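Lab 4: Teaching by hand
Instructor: Soledad Arriaga

You will record folding demonstrations on the bed station with the hand-held grippers. Each pair submits 25 recordings.

1. Start position
Check that the green light is on. Bring the gripper in low over the sheet, close to the blue cloth.

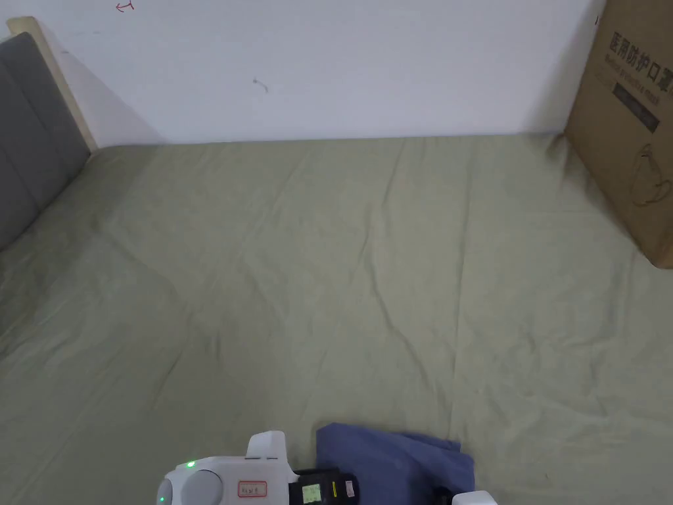
2. Two-handed grasp
Take one side of the cloth in each gripper. Keep both grippers within view of the head camera.

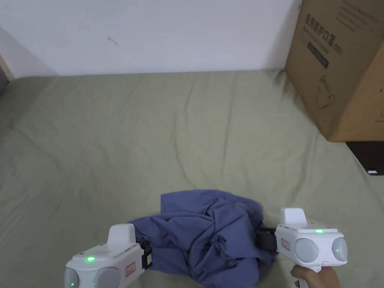
Move at a steady pace and avoid long pauses. Upload to the Etwood folder by 10th May.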